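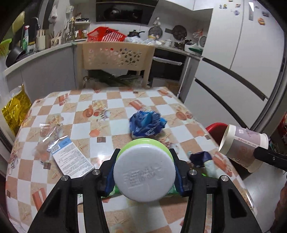 Figure 1. Clearing the table with two grippers: one holds a container by the sides, the other a paper cup.

Work and Automation, course handout 4
Household service work: what changes for the staff
Lecturer: Áine Ó Ceallaigh
Version of Apr 10, 2018

1. The case

In this lecture we continue with the company Vuditz, which offers cleaning and kitchen help in private homes in Bromstead. The company has 28 employees. In February it began to prepare a part of the tidying work for automation. Please read the case text before the seminar, also the appendix with the job descriptions.

The work is the ordinary one. A kitchen table must be cleared, things must be sorted into what stays and what is thrown away, and the surface must be free for wiping. Such a job is usually called "simple" in the wage tables. We will ask if this word is correct.

2. What is difficult in a simple task

Look again at Figure 1. The container has a round body and a screw-top lid, so two padded fingers can keep it well. The paper cup is another matter, because it gives way when it is pressed. Then there is the crumpled plastic bag, which has no fixed shape, and the flat leaflet, which offers almost nothing to grip from above. The tablecloth has a printed pattern with shells and starfish, and for a vision system a printed shell and a thing lying on the cloth must first be told apart.

An experienced worker makes these decisions without speaking of them. This is what we called tacit knowledge in handout 2. When the work is automated, somebody has to make the knowledge visible, and mostly it is the same worker who is asked to do it.

3. Changes for the employees

a) Pace. With a hand-held gripper the worker moves slower than with bare hands. At Vuditz the employees first had the same time per household as before, and this led to complaints. After discussion they received 30 minutes more per visit.

b) Skill. Some employees said that they feel like beginners again. Others liked the new task and asked for training. The older pay groups did not have a place for this skill, and the question in which group it belongs is still open.

c) The body. Holding a tool in each hand for a long time loads the wrist and the shoulder. Compare with the text of Mac Suibhne on repeated movements, pages as given in the reading list.

d) The home of the customer. A private kitchen is a workplace for one person and a home for another. Medicine, letters and bills may lie on any table. Who may record them, and who must agree? The contract of Vuditz speaks only about keys and damage.

4. Terms to know

Task: one piece of work with a clear end, for example to clear a table.
Job: the bundle of tasks which one person is paid for.
Substitution: the machine takes over the task.
Complement: the machine makes the remaining tasks of the person more valuable.

Please do not mix the first two terms in your essay. It was the most frequent mistake in the last year.

5. For the seminar

Read Skurkau, chapter 2, and write one page on point b) or point d). Use the terms from section 4. Those who have worked in cleaning or care themselves are welcome to write from their own experience, but names of customers must be left out. Papers are handed in on the course page or in my mailbox, room 1677.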